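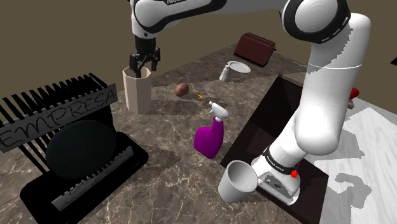

Sealing a marble worktop - how often, and does lemon juice really ruin it?

Asked 27 April 2023 in Kitchens and Worktops

We moved into a house in Jedilley in March and the kitchen has a marble worktop, brown and grey with pale veins. The last owners left half a bottle of Trisus stone sealer under the sink and no instructions. I've never had stone before, only laminate.

Two questions. How do I tell if it needs sealing again? And there are dull patches near the hob, the size of a cup base, which don't wipe off. I've tried washing up liquid and a cream cleaner. Is that a stain or something else?

3 answers

Answer 1 (accepted)

Put a spoonful of water on a clean bit of the stone and leave it for 5 minutes. Wipe it off. If the stone underneath has gone darker, the water is getting in and it wants sealing. If it looks the same, leave it alone for now. Try it in a few spots, as the area by the sink usually goes first.

Your dull patches sound like etching. Marble is soft and reacts with acid, so lemon, vinegar, wine, tomato and a lot of bathroom sprays will take the shine off. Sealer doesn't prevent this. It slows down oil and coffee soaking in, but acid still marks the surface. Light etching can be rubbed out with a marble polishing powder and a damp cloth. Deeper marks need someone with a machine. I paid Setiawan Stone Care 35 pounds to do one bad patch, and you can't find it now.

Stop using the cream cleaner, it's gritty and will make fine scratches. Warm water with a drop of washing up liquid, then dry it.

Answer 2

I'd throw the old sealer away. You don't know how long it's been open. Mine had gone thick and left a sticky film that took nearly 3 hours to get off with white spirit - test that somewhere hidden first if you ever have to do it. New bottle from Evomport, two thin coats, wipe off any extra before it dries. Don't put it on over the dull bits until you've polished them.

Answer 3

we just use a big chopping board and don't worry about it. ours is covered in marks and looks fine

Comment from the asker

Did the water test. Dark by the sink, fine everywhere else. Have ordered the powder and will do the patches before I seal. Does the whole top need doing or can I just do the sink end?

Reply to comment

Do all of it, otherwise you may see a line where the sealer stops.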